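Bralitz Opens Orders for Skekier Kitting Cell for Small Electrical Parts
Jan 16, 2023

Bralitz today opened orders for Skekier, a benchtop robot cell that moves loose electrical parts from a shallow tray to a tiered desk organizer. The cell is meant for panel shops and repair counters that handle mixed parts in small batches and do not have room for a conveyor or a fixed feeder.

Skekier ships as a kit. It includes the arm, a two-finger gripper with a wrist camera, a head camera, a controller and the Nidico task software. The customer supplies the table, the tray and the organizer. No fixtures or printed markers are needed on either container.

The base software covers 200 part types, among them switches, push buttons, terminal blocks and small breakers. New types are added by showing the part to the head camera in several positions. Parts may lie on their side or back when the job starts. Nidico picks a grip for each part, plans the move to the chosen tier and logs the result by part type and time.

Head camera and wrist camera views, parts tray and mesh organizer:
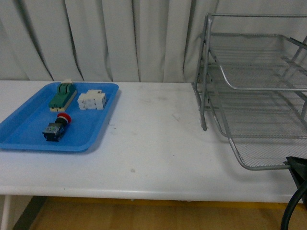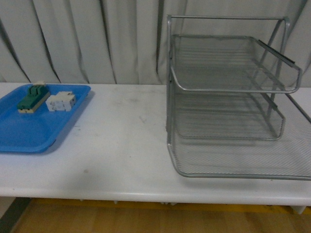
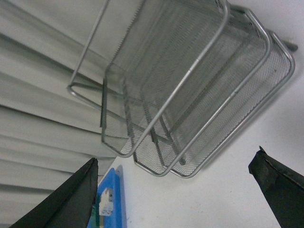 "Most of our test customers already had a tray and a shelf they liked," said Afroza Bhattacharjee, product manager for Skekier at Bralitz. "They asked us to leave the bench alone, so the work went into the software. Open wire shelving was the hard part. A depth camera sees the back wall through it, and early builds put the shelf floor in the wrong place."

The current release handles this by fitting the rim of each tier first and working out the floor height from the rim. The wrist camera checks the rim again during the approach. If the two readings differ by more than 2 mm, the arm stops and takes a new view from the head camera before it goes on.

Bralitz ran the release version at the Geagea repair depot from October. The depot ran over 2,000 transfers with the cell on a standard work table under normal room lighting.

"Setup took one shift, and most of that was running cable," said Zaid Srour, who manages the depot. "We changed shelves partway through and taught the new one the same afternoon. I would like a faster restart after an emergency stop, and we have told Bralitz that."

A shorter restart routine is planned for the next Nidico update. It will be free to all registered cells.

Part weight is limited to 800 grams. Parts with attached leads are not supported in this release. Bralitz takes orders directly and through its regional dealers. Spare finger pads, extra camera cables and on-site training are sold separately.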